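Subject: Re: [prelano-users] Planner refuses the third object over an open container
List: prelano-users
Date: May 2021

Hello all,

Thank you for the quick answer to my first message. I reply below the quoted part, as I think the list prefers it that way.

> I have read your log and I do not think the planner is at fault.
> You get "no valid approach" at step 1575, and this is the same
> number every time you start with seed 600, so it is repeatable.
> Before you change any tolerance, please check two things. First,
> which collision shape does your glass have? If it was imported
> through Fendero with the default options, it becomes a convex
> hull, and then a hollow object is a solid one for the checker.
> Second, is the grasp frame at the centre of the ball or at the
> fingertips? Muka and Prelano do not agree on this.
> A few renders would also help us. The text log does not say
> much about the geometry.

I have looked at both points, and you were right about the first one. I will describe what I did in some detail, in case a person with the same trouble finds this thread later.

The task is the ball-stacking one from the Leinonen scene pack, with the table moved a little nearer to the base. The renders come from the new branch, all with the same seed. 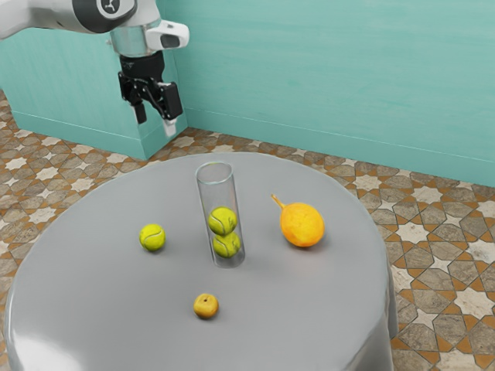
My first suspicion was the goal pose, and I lost two days with it. The goal is computed from the height of the container plus a clearance of 100 mm, and I believed the clearance was measured from the wrong end. To test this I drew the goal frame in the viewer and compared it by eye with the rim. With two balls already stacked in the glass and the upper part of it still free, the goal for the third ball must be over the opening, and it was there. So the pose was correct and only the collision check rejected it. When I switched on the display of collision shapes, the glass was indeed a closed block. The old run files passed only because the check for the container was disabled in them, and I had forgotten this.

I now build the shape from separate thin walls and a bottom plate. Fendero has an option for decomposition, but with the default settings it gave me 3733 pieces for one glass, and the planner became too slow to use. I made the walls by hand with a short script, twelve flat pieces in a ring. It is not beautiful but it is fast enough.

The second point, the grasp frame, was more difficult for me to understand. Muka writes the frame at the fingertips, while Prelano expects it at the middle of the held object. For a small object the difference is small, but here it decides if the ball touches the rim or not. A ball pinched at the lower tips of the fingers, just over the cloth, can look perfectly right in the viewer even if the attached collision sphere is too high by one radius. I corrected the offset in the attach call and I would advise to draw the attached sphere also, not only the mesh.

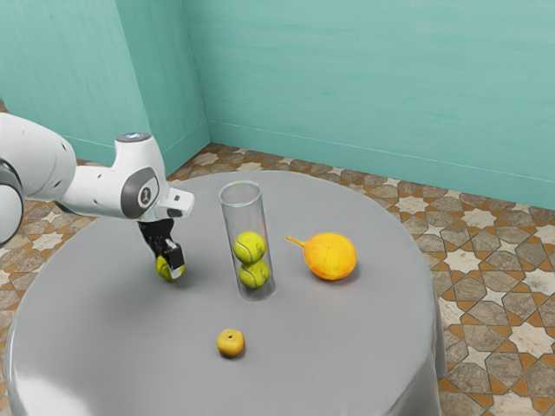

The perception part I have not touched, but I have a remark on it. The segmenter gives every round thing one class, "sphere", and after that a second filter decides by diameter and colour. In this layout the two fruits are distractors, and the larger orange one, with its stem, is the more interesting case for the filter. It is bigger than the balls, so the diameter test should reject it without looking at the colour. The small yellow one in front is on the other side of the limit. I would like to make both limits parameters in the scene file — at the moment they are constants in the code, and I find this not very comfortable when one changes the camera height.

I also have an open question about the two balls in the glass. The mask of the lower one is often joined with the mask of the upper one, and then the filter sees one long object and ignores it. For my purpose it is no problem, as I do not need to grasp them. But for counting how full the container is, it would be. Does somebody use depth edges for this, or do you simply keep the count in the task state?

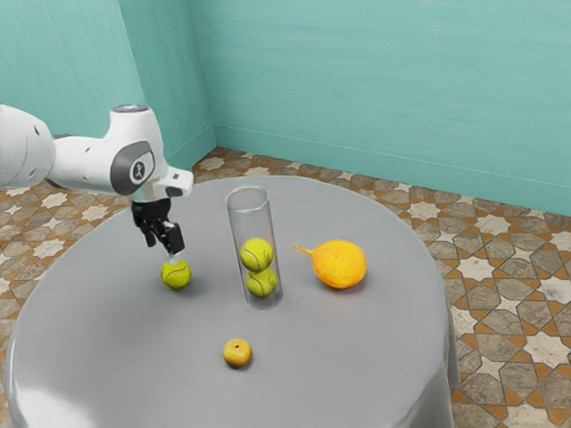
Fingers slightly open above the loose ball, pads just touching its top.

The pose in this last render concerns me a little. I think the approach height should be lower before the close command is sent, but the planner takes the height from the same grasp frame, so perhaps my offset must be applied in this place too. I have not yet found where it is read. If it is in the approach generator, please tell me the name of the file and I will prepare the patch myself.

I can send the wall script and the changed scene file to anybody who wants them. They are too big for the list. I would like to have it merged before the July release if there are no objections.

With kind regards from the author of the first message

_______________________________________________
prelano-users mailing list

This archive uses cookies to remember your reading preferences. By continuing to browse you accept our use of cookies. Accept | Settings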